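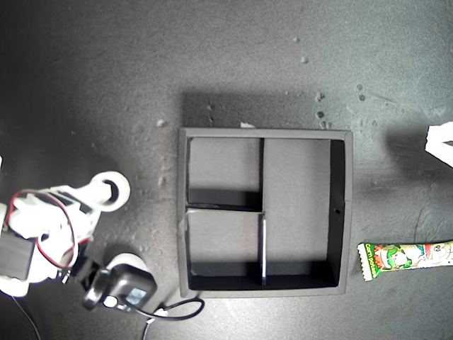 Dravness flood newspapers to be sold in single lots

5th November
By Slavica Grgić

A collection of 155 local newspapers covering the Dravness flood and the years either side of it will be sold at auction in Ralley later this month. Bidding on most lots will open at £20.

The papers were put together by Mirsad Petek, a retired printer, who began buying them at house clearances and kept them flat in a spare bedroom. He is moving to a smaller home and said he would like them to go to people who will read them.

Most are copies of the Dravness weekly, which closed long ago. The flood issue, printed two days after the river broke through at Ungate, has a full-width headline and a list of streets where families had been taken out by boat. It runs to 14 pages and has a guide price of £500, the highest in the sale. There is a short tear at the fold of the back page and a former owner's name in pencil above the title.

Remo Strebel, who catalogued the collection for the auction house Papadopoulos, said few copies were known because the paper's own store was under water at the time.

"They printed it on a borrowed press in Ralley and the run was small," he said. "The ink is a bit heavy on the inside pages, but all of it can be read."

Other lots include reports of the inquiry held the following March, two issues on the rebuilding of Ungate bridge, and a bundle of wartime papers with browning at the edges. The adverts and cattle prices are complete in nearly all of them.

Azra Papadopoulos, who runs the saleroom, said the papers would be offered one by one, apart from the wartime bundle. A local history group had asked whether the flood issues could be kept together, and she said it was free to bid on each of them.

Crisóforo Barajas, a dealer in old newspapers, has lent a second copy of the inquiry report for comparison during viewing. It is not for sale.

Viewing is at the Ralley saleroom on the two days before the auction. Postal bids must arrive by noon on the day before the sale.

Last updated: 4.40pm

Contact the newsdesk | Copyright Ralley and Dravness News | Back to top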